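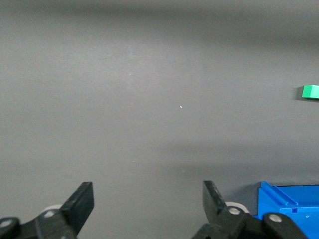 Session 7: The grip that wasn't

Handout, 24/03/2022. Bring it to lab, please!

So, the Ginder arm. Last July it ran up to 2,000 cycles between services and I got cocky. Then Ryan Fairclough noticed the controller was logging "object held" with the fingers wide open and the green block still sitting on the table. It kept going, too – swung over to the blue container, let go of nothing, scored itself a success.

The cause was dull. Grip was judged from motor current alone, and the threshold had been set when the joints were new. Stiffer joints pull more current, so the arm read its own friction as a block.

For lab:
Hit the stop before your hands go anywhere near the fingers. Open fingers can still close on you (ask Poppy Blackburn about her thumb).
Log current AND finger position for 9 empty closes.
Pick a new threshold and tell me why.

Read Ruth Ellwood's notes on false positives first.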